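Blog > House > Kitchen table

Last updated June 19, 2024

I refinished the kitchen table in January and told a few people I would write it up. I kept putting it off. My cousin Nuanchan asked again last week, so I sat down with my notes.

The table came from Shirley Cloutier, who had it in her breakfast nook for as long as I knew her. She was moving to a smaller place in Panyasiri and wanted it gone before the movers came. I paid her with two bags of rice and a ride to the bank. It seats six if nobody needs elbow room.

The old finish was in bad shape. There were white rings from cups, a gray patch where a plant pot had stood, and a sticky feel along the side where people rest their arms. Chaiwat Klinhom came over to look at it and said the sticky part was the finish breaking down from skin oil and years of spray cleaner. He told me to wash it first and see what was left. I washed it with dish soap and warm water, twice, and a lot of brown came off on the rag. The rings stayed.

I thought about using stripper and decided against it. Our apartment has one window that opens properly and it was cold out. Sanding makes a mess but you can vacuum a mess. I hung an old shower curtain across the kitchen doorway and taped it down the sides. This worked well enough, although I still found dust on top of the refrigerator in March.

I started with 80 grit on a borrowed orbital sander. That was too rough for the middle of the table and about right for the sticky side. If I did it again I would start at 120 and only go rougher where I had to. After that I went to 150 and then 180 and stopped. Chaiwat says some people keep going to 220 or higher. With oil he doesn't bother, and I was tired of the noise by then. So was the family downstairs.

The thing that took me longest to learn was keeping the sander moving. If you stop to look at something with the motor running, you get a shallow dish in the wood. I made one near the end where my son sits. You can't see it but you can feel it if you run your hand over it, and a marble will find it.

The gray patch from the plant pot mostly sanded out. What was left I treated with a wood bleach, following the package, with gloves on and the window open. It got lighter over two days. I rinsed it and let it dry overnight before going any further. 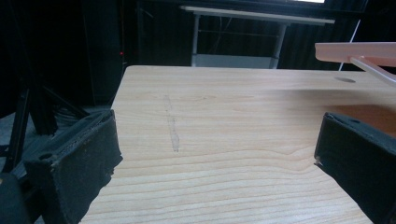

The grain and the pale color, with the warmer tan toward one side.

I went back and forth on stain. The hardware store had a walnut color I liked on the sample card. Then I tried some on the underside and it came out blotchy, dark in some places and almost nothing in others. Pichit Rattanakul, who used to build cabinets, told me pale woods often do that and I could put a conditioner on first. I decided I would sooner have a light table than one more product under the sink.

For the finish I used an oil. You wipe it on, wait twenty minutes, and wipe off whatever hasn't soaked in. I did three coats with a day between them. The first coat raised the grain a little and I knocked it back by hand with worn-out 180 paper. The directions say to use a clean cotton rag, and I used old T-shirts. Lay the oily rags out flat to dry, outside if you can. Do not ball them up and throw them in the trash, because they can heat up and catch fire. I laid mine over the balcony rail with clothespins.

We ate off the coffee table for nine days. I had planned on four.

As for how it has held up, I am mostly satisfied. Water beads if you get to it the same hour. Hot pans still need something under them — my husband forgot once with the rice pot and left a faint ring, and I rubbed it out with more oil and a bit of fine paper. Being able to fix one spot without redoing the whole top is what I like best about oil. Turmeric is another matter. I have a yellow mark the size of a coin that I have given up on.

I wipe the table with a damp cloth after meals and dry it right away. No spray cleaner. I plan to put on a fresh coat every winter, or sooner if it starts to look thirsty by the stove end.

The chairs are next. Two of them are loose at the back legs and need to be taken apart and glued before I do anything about the color. Thongchai Jitpraphai has offered to lend me his long clamps once he is done with them, and I still have half a can of oil.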